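About Clastum

Clastum is a small website about women's football, written by supporters. Halina Brzozowska started it with match notes for 68 readers. Today we have about 1000.

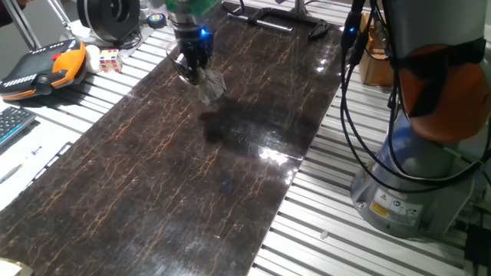

A gray cloth over the dark, glossy board.

We publish match reports, interviews and transfer news, mostly from the lower leagues - there the clubs get little attention from newspapers. Zanele Dlamini edits the interviews.

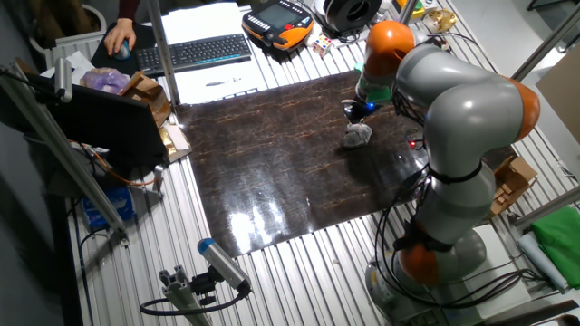 Ilari Lappalainen translates them into Finnish. If your club wants to be included, please write to us before October.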